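January, evening

Learning the names of things
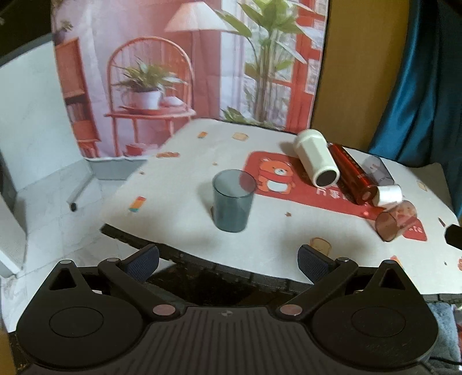 I studied English for two hours after dinner, and I am a little proud because yesterday I did nothing. My chapter is about food and the kitchen. It has 43 new words, and I already knew 18 of them from the supermarket. The difficult ones are the small words which go together with food. We say a slice of toast, a loaf of bread, a bar of chocolate, and I always want to say "a piece" for everything. So I tried to learn them from the things I can see. The tablecloth has a slice of toast printed on it, and also something like an ice pop, and I said both of them aloud until they felt normal in my mouth. "Ice pop" is easy. "Slice" I still say too long.

At the evening class Hendrik Swanepoel corrected my letter to the landlord. I wrote "I demand you to repair the heating," and he explained that "demand" is very strong in English. In my language the same word is polite. Now the letter says "I would like to ask you," and I copied it again by hand. Mrs. Mathebula, who sits beside me, had made the same mistake in her letter, so we laughed together.

My notebook is on page 444 if I count the old one too. I write every new word with one sentence of my own, never the sentence from the book. Tonight I wrote: "My mother cut the loaf before it was cool, and my father complained." I think the grammar is correct. It is also true, and I missed them when I read it.

Tomorrow I must call the dentist. I prepared the first two sentences on a paper next to the phone.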